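Chopping board

A chopping board (I grew up saying cutting board, and I'll use both) is a flat slab you put under food so the knife doesn't wreck the worktop, or the worktop the knife. I've looked after this entry for 2 years now and I still get told off for the title, so let's leave it there and get on.

Origins

People have been cutting things on bits of tree for as long as they've had blades, and I don't think there's much point hunting for the first one. The older boards I've handled were plain slices of trunk, with the rings showing on top. The end-grain block used by butchers grew out of that idea: short lengths of timber stood upright and stuck together, so the edge slips in between the fibres and the marks close up a bit afterwards. Lovely to use, awful to lift!

Materials

Beech, maple and sycamore are the usual woods, all fairly hard with small pores. Oak turns up too, though it's more open and can stain when it meets wet steel. Bamboo is a grass, strictly speaking, and gets sliced into strips and glued into a panel. It's harder than most people expect (my knives certainly notice) and it grows back quickly, so it has become very common. Plastic boards are light and cheap and can go in the dishwasher. Glass ones exist, and I wish they didn't, as they blunt a knife in no time.

Rosine Tessier, who turned boards at the Brunet workshop for most of her life, told me she once had 4,000 offcuts stacked in the shed and made every one of them into something, mostly cheese boards. Her old catalogue also lists a folding model called the Gutitton, with a hinge down the middle. I've only ever seen the drawing.

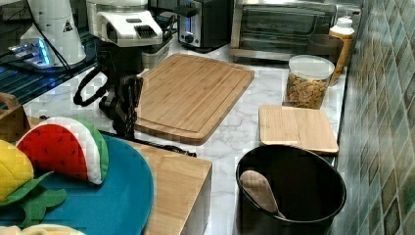 Care

Wash a wooden board by hand in hot soapy water, rinse it and stand it on its edge to dry. Don't leave it soaking in the sink, or it'll warp. A rub of food-grade mineral oil now and then keeps it from drying out, and I do mine in May when I can have the windows open. Aurélien Guillot, who edits the sister page on knives, prefers 3 thin coats to a thick one and we've agreed to mention it here.

Keep a separate board for raw meat. Deep grooves can be sanded out of wood, but a badly scarred plastic board is best replaced.

See also: butcher's block, bread board, mezzaluna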